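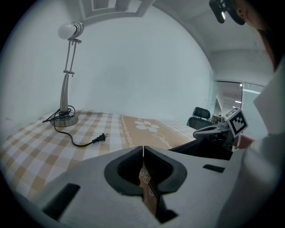

Home Download Guides FAQ Release notes Forum Contact

Gernero: frequently asked questions

Hello, and welcome. Gernero is the software we write at Claston for turning recordings made with hand-held grippers into motion a robot arm can follow. These are the questions that reach us most often by post and on the forum, with the answers as we'd give them to you over a cup of tea, so forgive us if a few of them wander. The page was last gone over on 27 February 2020 and goes with the Jullomley release.

What does Gernero give me at the end of it all?

For each recording you get a path for each gripper (position and orientation at every video frame), the opening of the fingers, and a confidence value that tells you how far to trust the path at that moment. If you've recorded with two grippers you also get the pose of one relative to the other, and for two-handed work I'd say that is the number you'll come to care about most. Everything is written to a plain folder that you can open, poke about in and delete without asking our permission.

How does it know where the second gripper is?

There are two sources and we blend them. The first is each gripper's own camera, which follows the fixed things in the room and works out its own movement from them. The second is the printed marker. When one gripper's camera can see the marker on the other, we can solve for the distance and angle between the two directly, with no need for the room at all. The room keeps the two paths steady over a long recording, and the marker pulls them back together whenever they start to part company.

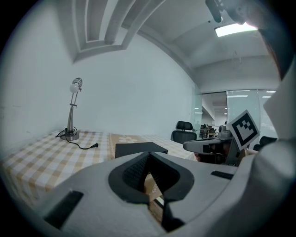 The second gripper held level over the table, with its marker card on top.

My markers are in plain sight and Gernero still says "not found". What now?

Oh, we do sympathise, this one has eaten whole afternoons of ours as well. Please look at three settings before you do anything more drastic. Check the marker family first: the one in your project file has to match what you printed, and a new project doesn't copy it over from the old one. Then check the printed size, measured on the paper with a ruler and taken across the black border only, leaving out the white margin. Last of all, check that you've loaded the wide lens model. With the ordinary model a marker near the middle of the picture will often be found perfectly happily, and then it vanishes as it drifts towards the rim, where straight lines bow and a square stops looking like one.

If all three are right, turn on "show rejected squares" in the viewer. You'll see every shape the detector considered and the reason it was turned down, and most people spot the trouble within a minute or two. A very steep viewing angle is the usual culprit, followed by glare.

Is a flat card good enough, or do I need a cube?

Both are supported and you can mix them in one project. A single flat card gives a perfectly good position but can be a bit wobbly in tilt when you look at it nearly square on – the maths has two answers that are almost equally good and the solver may hop between them. A cube often shows you two faces at once, and that settles the argument. If you use a cube, do run the cube calibration and don't type in the nominal size. Paper wrinkles at the edges and glue has a thickness, and those little errors show up as a jump each time a new face comes into view.

Can I add an overhead or head-worn camera?

Yes, and we'd gently encourage it. Gernero treats it as one more view: add it under Cameras, choose "free-moving" if it's worn on the head and "fixed" if it's bolted to something, and press Align. 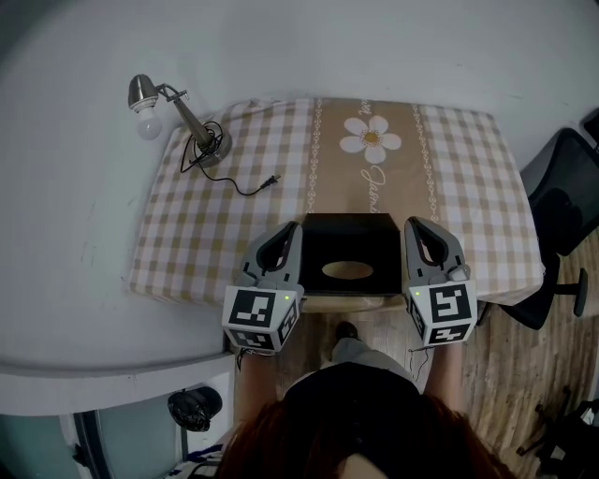
Alignment looks for moments when the extra camera can see both markers together, so it's well worth bringing the two grippers side by side at the start of a recording and holding them there for a slow breath or two. Gernero wants at least 6 good joint sightings before it will accept the result, and it will tell you politely if it hasn't got them. You can lower that number in the settings, though Getsemaní Escobedo, who wrote the aligner, would like it known that she'd prefer you didn't.

One small warning for head-worn cameras: choose "free-moving" even if the wearer is standing very still. People sway more than they think!

Does a patterned tablecloth upset the tracking?

We get asked this a great deal, and the answer is a bit of both. Pattern in general is a gift. A bare white wall offers the tracker next to nothing to hold on to, whereas lettering, flowers and the edge of a border are lovely. Checks are the awkward case. Every square looks much like its neighbour, and an early version of Gernero would now and then slide the whole path along by exactly one check and carry on as pleased as you like. In one test recording of 2233 frames it managed this on 1097 of them, and Gumaro Cuautle still has the plot above his desk.

Since the May release, repeating patterns are weighed down automatically and the tracker leans on whatever is unique nearby. If you still see a sideways step in the path, open the viewer, draw a box round the repeating area and choose "treat as repeating". You only need to do that once for each room layout.

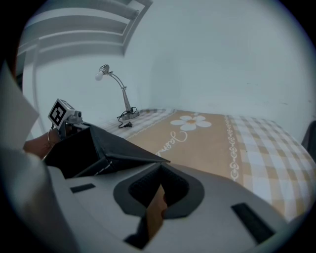
Cloth that gets pulled or rucked up while you're working is a separate matter. The tracker assumes that most of what it sees is staying put, and it copes well when a small part of the view shifts, less well when the whole surface does. Tick "soft background" for those recordings. It runs more slowly, I'm afraid, and you may want to leave it going over lunch.

What happens when something blocks the marker?

The path carries on from the gripper's own camera and the confidence value begins to fall. Short gaps are smoothed over and you'll hardly notice them. After 4 seconds without a sighting we mark the stretch amber, and you can decide for yourself whether to keep it. Nothing is ever thrown away behind your back. Hands, sleeves and folds of fabric are all common causes, and the timeline shows you each gap so you can step straight to it.

Can I send the result to a planner?

You can. We write directly to Xolalpa, our own planner, and there's a plain text export for everything else. Do bear in mind that a person's arm and a robot's arm disagree about what is comfortable, and a path that felt easy in the hand may ask for a joint angle your robot hasn't got. Xolalpa's "reach check" will colour those parts red before anything moves. Please run it, even when you're in a hurry and especially then.

My two recordings are out of step. Can that be mended afterwards?

Nearly always. Open both, choose Match Timing and let it compare the movements. If the offset it finds looks odd, drag one track until the finger closings line up and press Lock. Recordings where neither gripper moves very much are the hard ones, and for those you'll probably have to do it by eye.

I've found a bug. Whom do I tell?

Use the forum if you can, so that other people may find the answer too, or the contact form if your recordings are private. Send the project file and the log, and a few sentences on what you expected to see. Getsemaní and Gumaro take turns reading the reports and one of them will write back to you, usually with a question or two of their own.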